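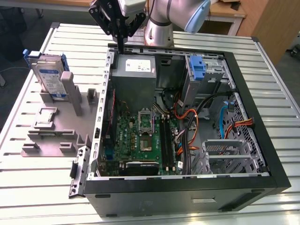 Portes ouvertes chez Prarkesar, à Borkden

Publié le 28 janvier 2026

Deux ans que je me promettais d'y aller, et deux ans que je laissais passer l'inscription ! Cette fois c'est fait : j'ai passé une après-midi entière à l'atelier Prarkesar, qui reprend les ordinateurs de bureau dont les entreprises et les écoles du coin ne veulent plus, les ouvre, les trie et en remet une bonne partie en service. Je suis rentrée avec de la poussière plein les manches et une furieuse envie de dévisser tout ce qui traîne chez moi.

Pour ceux qui viendraient en train, comptez un petit quart d'heure à pied depuis la gare, le long du canal, puis la cour pavée derrière l'ancienne minoterie. La pancarte est minuscule. J'ai fait demi-tour une fois, et je n'étais pas la seule, on s'est retrouvés à plusieurs devant la mauvaise porte.

La visite commence par les arrivages. C'est l'endroit que j'attendais le moins et qui m'a retenue le plus longtemps. Des tours couchées, des tours debout, des piles entières qui viennent du même bureau et qui se ressemblent comme des sœurs, avec encore les étiquettes d'inventaire de l'ancien propriétaire. Le dernier lot comptait 186 machines. Arwel Gough, qui nous guidait, passe la main sur les capots et devine le modèle avant de lire quoi que ce soit (il s'est trompé une fois, il en a ri plus que nous). Chaque tour reçoit un numéro, et ce numéro la suit jusqu'au bout, même quand elle finit en pièces détachées dans quatre bacs différents.

Ensuite on ouvre, et là je me suis régalée. Je n'avais jamais pris le temps de regarder l'intérieur d'un Dell de bureau. De l'extérieur, c'est un caisson noir qu'on pousse du pied sous une table. Panneau retiré, c'est un petit quartier : l'alimentation dans son angle, la cage des lecteurs en tôle grise, la grande carte mère verte, et les faisceaux de fils orange, rouges et jaunes qui traversent tout ça. Et du bleu ! Sur ces modèles, le plastique bleu signale ce qu'on peut manipuler à la main : le loquet de la cage, les berceaux des disques. Une fois qu'on le sait, on ne voit plus que ça.
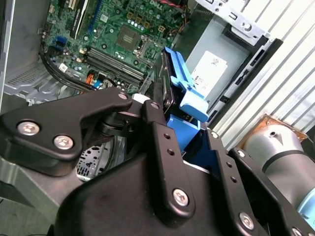
Le disque dur, c'est la première chose dont on s'occupe, et tout l'atelier est organisé autour de cette règle. Il tient dans un berceau en plastique, on n'a pas besoin de tournevis pour le libérer : on débranche, on pince, on tire. Présenté comme ça, c'est l'affaire de quelques secondes. Dans la pratique, il y a toujours un câble qui passe juste là où il ne faudrait pas, et l'on apprend vite à le dégager d'abord. J'ai eu le droit d'essayer sur une vieille tour d'entraînement. J'ai pincé trop fort, rien n'est venu, j'ai pincé moins fort et le disque a glissé d'un coup dans ma main. Quel bonheur idiot !

Les disques partent ensuite à l'effacement, dans une pièce fermée qu'on n'a vue qu'à travers la vitre. Leur logiciel maison s'appelle Pelis. Il écrit, relit, puis imprime un certificat par disque, rattaché au numéro de la machine. Ceux qui échouent à la relecture vont au broyage. J'ai demandé si l'on pouvait assister au broyage, la réponse est non, et j'en suis encore un peu déçue.

Pendant ce temps, les carcasses avancent. On retire le processeur et on lève le petit étrier métallique qui le maintenait, on range les barrettes de mémoire par capacité, on met de côté les cartes graphiques. Une machine n'est pas forcément vidée jusqu'à l'os : tout dépend de ce qui manque ailleurs ce jour-là. Le stock de pièces, baptisé Gape (personne dans mon groupe n'a osé demander pourquoi), occupe un mur entier de tiroirs à étiquettes. Il y a un tiroir pour les vis, évidemment, mais il y en a aussi un pour les caches arrière, un pour les nappes trop courtes, et un sur lequel est écrit « à voir ». J'ai une tendresse immense pour ce tiroir.

Ce qui m'a frappée, c'est le soin mis dans les cages à lecteurs. J'aurais cru qu'on les gardait telles quelles, en simple ferraille.

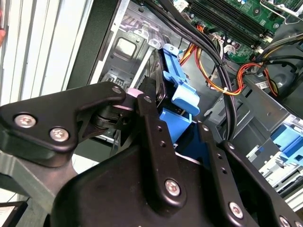
Une cage tordue, même de très peu, et le berceau suivant coincera ; on vérifie donc les languettes, les fentes, les bords pliés, avant de décider si le châssis mérite de repartir. In-ho Hyun nous a fait passer deux tôles de la main à la main en nous demandant laquelle était bonne. Moitié-moitié dans le groupe. Il a posé les deux sur une plaque bien plane, et celle que j'avais choisie se balançait comme une chaise de bistrot. Bon.

J'ai beaucoup aimé aussi le coin du câblage. On y apprend à ne pas tirer sur les fils mais à saisir le connecteur, à suivre un faisceau du doigt jusqu'à son départ, à refaire les petites attaches au même endroit. Un câble SATA qui n'est pas enfoncé à fond, et l'on peut passer une heure à accuser le disque. Ils ont au mur la liste des pannes bêtes, tenue au feutre, avec des bâtonnets. Le câble mal remis gagne de très loin.

Après le remontage vient le banc d'essai, puis l'emballage : un carton, deux cales, le cordon d'alimentation enroulé à part. Les bons mois, jusqu'à 478 ordinateurs repartent de Borkden, vers des associations, des collèges, des particuliers qui s'inscrivent sur une liste. Arwel nous a montré un de ces cartons ouvert, prêt à être fermé, avec une feuille qui explique le premier démarrage en gros caractères. Je l'ai lue en entier, elle est très bien écrite.

La visite s'est terminée par les questions, debout entre les établis, un gobelet de thé à la main. La discussion est vite revenue sur ces fameux berceaux et sur les câbles qui les entourent. 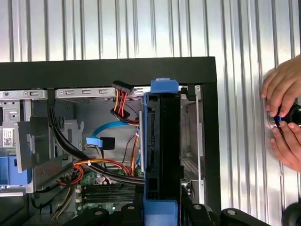 In-ho Hyun a répondu que l'ordre comptait plus que la force : les données d'abord, l'alimentation ensuite, et seulement après le berceau, bien droit, les deux côtés pincés en même temps. « Si ça résiste, a-t-il ajouté, lâchez tout et regardez où passe le fil. » Une dame lui a demandé si elle pouvait faire pareil chez elle, sur la tour de son fils. Bien sûr, à condition de débrancher la prise avant et de photographier l'intérieur pour s'y retrouver au remontage.

Côté pratique : l'entrée est libre, il faut s'inscrire par téléphone, les groupes sont petits et partent à l'heure. Prévoyez un pull, le hall des arrivages n'est pas chauffé. On peut apporter une tour à donner, pas les écrans. Une autre après-midi est prévue en février, et j'ai déjà mis de côté le vieux PC de mon beau-père, avec son clavier jauni et un sachet de vis dont je ne sais plus du tout d'où elles viennent.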